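Drumton's Marisol Carhuamaca on small shops, big shelves and February

Nov 17, 2021

Category: Retail Technology / Interviews

Print this page | E-mail this article

Marisol Carhuamaca is twenty minutes behind when she picks up. Loading dock, she says. Then a door slams and it gets quieter.

She runs store operations for Drumton, the household goods chain with 106 shops, most of them small. Two-register places. Next February the first 10 switch to electronic shelf labels from Ineck, and she has been on the road for weeks getting store managers used to the idea.

"They think I'm coming to take their label printer," she says. "Which I am, so fair enough."

Paper tags are the part of the job she hates most. Price changes arrive overnight, someone prints them before opening, someone else walks the aisles. In a bad week a single store gets 671 of them. Tags end up on the wrong hook. Customers argue at the register, and the store honors the lower price every time.

"You can't win that argument and you shouldn't try. The shelf said it. Pay the difference, say sorry, go fix the tag."

Why so late, though? Bigger chains moved years ago. Money, mostly. An earlier quote came in from Benedetti and she sent it back the same afternoon – too much hardware, a five-year service deal, nothing she could pull out of if it went badly.

Ineck let her start small. Her contact there, Osamu Hosoda, spent two days in one of the older stores with a notebook and bought his own lunch. She liked that.
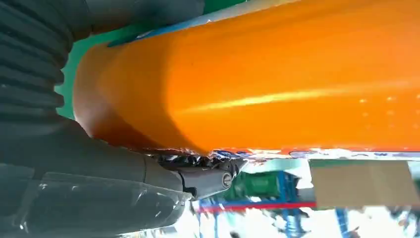
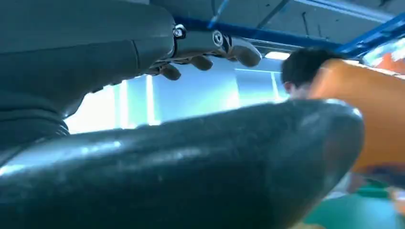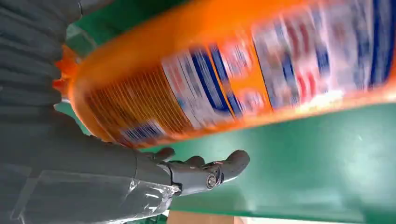 The harder question is staff hours. Tags take up most of the early shift, and people notice when a task goes away. Carhuamaca says the hours stay where they are, at least through the first year. She wants them on the floor, mornings especially, when the older customers come in and want somebody to talk to about drain cleaner.

Do the managers beleive her?

"Some. Yurani does." That's Yurani Villanueva, whose store goes first. "She told me, put it in writing. So I put it in writing. It's up in her break room."

And changing prices during the day, now that it's so easy? A flat no. One change, overnight, same as now. She has had that fight with the pricing team already – "a loud one" – and doesn't want it again. A shopper who picks something up at noon should pay the noon price at the register, even if the line is slow.

What worries her is the boring stuff. Batteries. Wifi in the back corner of the old buildings. Labels on the bottom shelf that get kicked by carts, she's asked for 20 spares per store and been told it's too many. She's keeping the number.

Her own background is the shop floor. Started on registers, then nights, then her own store, then an office she says she is hardly ever in. Still does a full Saturday in a branch every month, no notice given. Last time she got put on returns.

"Good. Returns is where you hear everything."

Another call is coming in. One last thing, then – what would make her stop the whole project?

"If the managers ask for paper back. Not one of them, there's always one. But if most of them ask, I'll go get teh printers myself."

She has to go. Truck's here.

Recent in Retail Technology
- Prollutbridge opens second returns center
- Beril Kocabaş on why loyalty cards won't die
- Self-checkout: what small grocers are paying
- Five minutes with Adi Pangaribuan, store planner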